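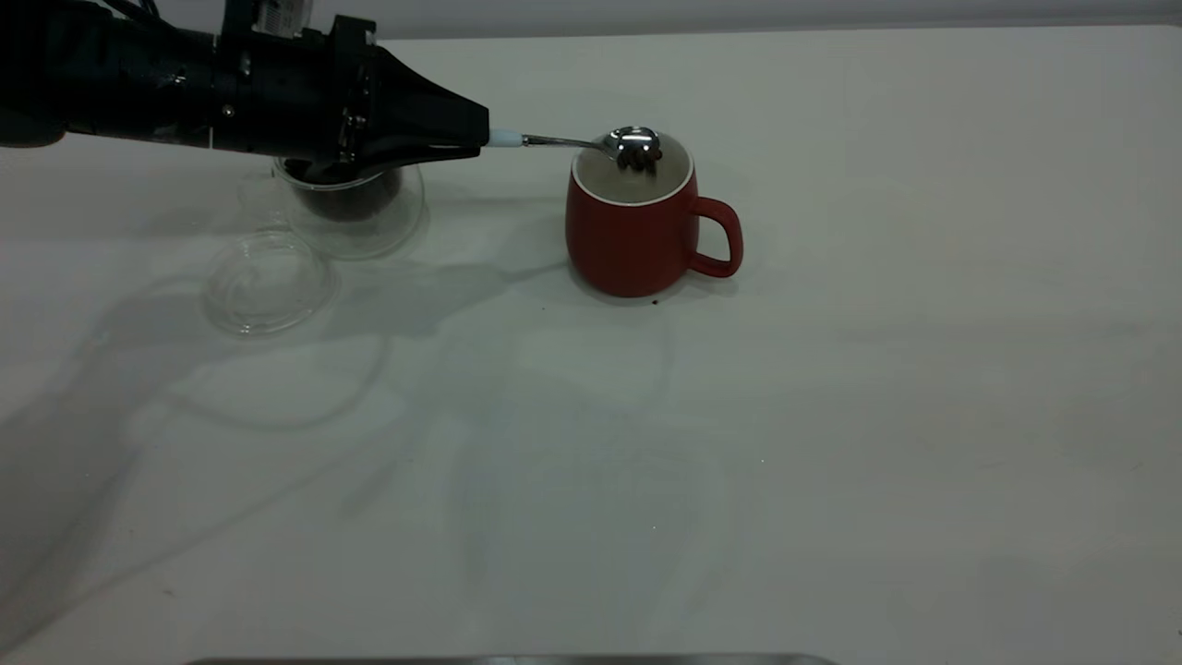 A stainless steel spoon above a red ceramic mug on a white tabletop.

Tabletop photography is the branch of picture-taking that deals with small subjects arranged on a table or other flat surface, such as dishes, toys, flowers, jewelry and food. It is a friendly place for a beginner to start, as the subject sits perfectly still and never gets bored, and you can fuss over it for a whole evening if you like.

Lighting
Most people begin with a window. A thin white curtain softens the light nicely, and a piece of white card on the far side fills in the darker shadows. Shiny things (spoons, teapots, glass bottles) need more patience, for they behave like little mirrors and will happily show the whole room, photographer included. Moving the lamp a few inches, or hanging a sheet of tracing paper in front of it, usually calms the bright spots down.

Camera settings
A tripod allows a slow shutter speed and a low ISO, and a 2-second timer keeps your finger from shaking the camera. Small openings such as f/11 keep more of the subject sharp from front to back.

Clubs and shows
In Tonmont, the Stokeck Tabletop Circle meets on Friday evenings and holds a show every November. The most recent one hung 109 prints from 56 members, in 4 classes, and the still life class was, as it is most years, the fullest of them all. A sister group in Odach trades prints with the Circle by mail.

See also: Still life photography, Product photography, Light tent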